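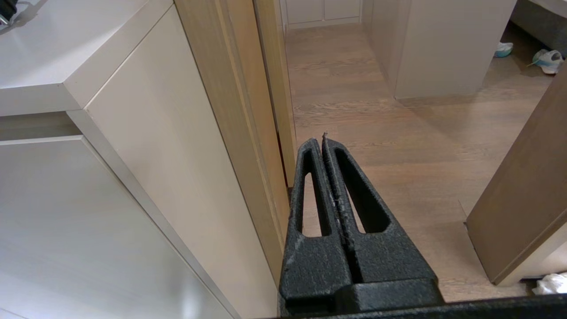 The man from Zundo had a tablet with my roof on it. He turned it around so I could admire it.

"You'd be looking at 2000 watts, peak," he said.

"Peak of what?"

"Of sun."

I had lived in Gurnham for most of my life and told him I'd let him know when we got some. He laughed the way people laugh when they have three more houses to visit. Then he showed me a graph. The line began low on the left and went up and up, and under it, in very small letters, it said the figures were for guidance.

I asked who made the batteries. Ševčík, he said, as though I'd be pleased. I asked whether Ševčík would still be in business when the battery quit, and he wrote something down that I don't think was my question.

My sister had panels. She talked about them the way she used to talk about the bread machine. She had an app that told her how many trees she had saved, and when I asked her which trees, she changed the subject to my boiler.

I signed anyway. I'd like to say I was persuaded, but the electric bill had come that morning and it was sitting under his elbow the whole time.

They put the panels up in January, in sleet. Two of them went on the roof and one stayed on the ground and shouted. When they left there was a gray box in the closet under the stairs with Cekwood printed on the lid and a green light that blinked. I read the manual twice. It didn't mention a green light. It mentioned an amber one.

For weeks I went down in my slippers and checked the number on the box against the meter outside, which I trusted more because it had never been friendly to me. They didn't agree. I wrote both down in an old address book, under M.

Then one morning the box said 1113 and so did my sum. I did it again on the back of an envelope – same thing. I stood there for some time looking for the mistake.

My sister called at lunch.

"Well?" she said. "Is it working?"

"It's cloudy," I said.

"That's not what I asked."

I looked up the hall at the closet door. I had left it open, and the light was going on and off against the coats.

"It's too early to say," I told her, and went to put a load of washing in while it lasted.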